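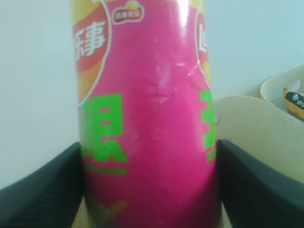
Session 2: Sorting the snack table

Hello again! Last time we talked about why shops group things the way they do, and now it's your turn to have a go. I've put out snacks and drinks, and your job is to agree on a rule before you touch anything – shape, flavour, type of packet, I really don't mind which. Write it down first, please. You've got 10 minutes for this bit.

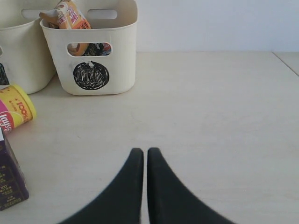 Fig. 2. Cream baskets by the wall.

Each bin has a shape drawn on it, so say "triangle" or "circle" when you're talking to your partner (Vilhjálmur's group spent ages on "that one, no, that one"!). 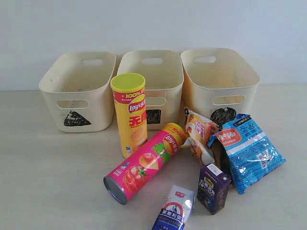 Once you've settled on a rule, try it on the awkward things as well. Does a tall crisp tube go with the bags? I'd say yes, Marin says no. Notes to me by the end of July.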